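okay so I need to tell somebody about the gripper thing because it has eaten my whole week and my family has stopped listening

1/ Some of you know I've been working on the two-arm table setup at Setedley. The task is bagging up lunch. Arms pick the food, food goes in the insulated bag, everyone claps. It's called Gullent on the schedule and I did not pick the name.

2/ Monday it was great. Tons of clean runs. I went home smug (mistake!!) and told everyone at dinner that the left arm was basically finished.

3/ Then in the middle of a perfectly ordinary pick the left gripper opened. By itself. No command, no error, arm still moving like everything was fine. The bun dropped, bounced once and rolled off the front of the table.

4/ First thought was the plastic wrap. It's slippery, it crinkles, the fingers are pointy, so sure, it slid out. Except I went back to the log and the finger position jumps from closed to wide open in one step. A bun can't do that.

5/ So Thursday was the same setup over and over, with food and without, trying to get it to misbehave while I was looking.
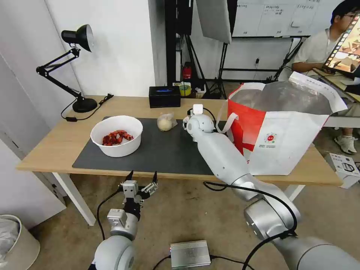
the table, both arms, the bag
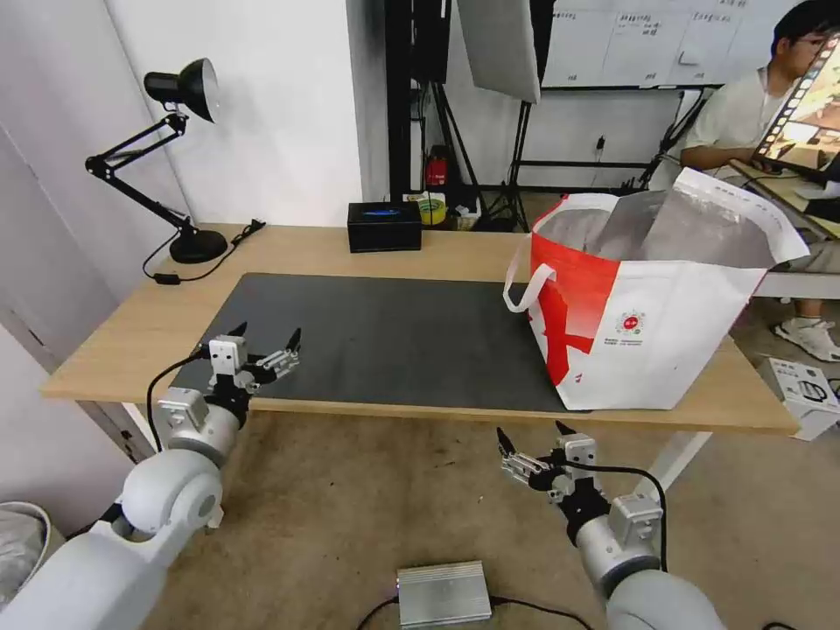
6/ And of course it ran beautifully. 416 cycles. I ate lunch standing up, glaring at it.

7/ Cycle 417 I'm reaching for my water and I hear the click. Open. And this time the arm did something new: it stopped for a second, then snapped back to its home pose way faster than it's supposed to. I was well clear of it but I said a word.

8/ That's when it quit being an annoying bug and turned into a safety thing for me. A dropped bun is a dropped bun. An arm that decides to go home at full speed when somebody could be leaning in to reset the food is a whole different conversation. Hit the e-stop, wrote it up, no one reaches in with power on until we know why.

9/ Okay so the why! The gripper talks over the cable that runs down the arm. When the wrist rolls far enough, the connector gets a tiny tug. Tiny. Most of the time nothing. Once in a blue moon it loses contact for a blink, the gripper reboots, and the very first thing it does on boot is open all the way to find its zero.

10/ Meanwhile the controller (we run Achari, the older version) sees the gripper vanish and come back and goes "oh, new startup!" and sends the arm home. And the startup move ignores the speed limit we set for the task. I checked three times because I didn't want it to be true.

11/ I found it by wiggling. That's it, that's the technique. Arm holding still, me on the far side with a long plastic ruler, nudging the cable until it clicked. Log line 1829 if anyone from the team is reading this and wants to see the dropout.

12/ What's changed so far: more slack at the wrist plus a proper strain relief, gripper holds its position on reboot, and if it drops off the bus the arm freezes and waits for a person. Home move is capped at the slow speed no matter what woke it up.

13/ Still not happy about the connector. There's a locking version from Idimetti but it won't get here until August, so for now I check it by hand every 60 cycles and there's a tally sheet and my handwriting gets worse as it goes down the page.

14/ If you run arms like these, please go pull your gripper plug with the arm parked and everybody standing back, and watch what it does when you plug it in again. I'd had this setup for months and never once tried it.

15/ someone asked about the bun. The bun is fine. It's been demoted to practice bun.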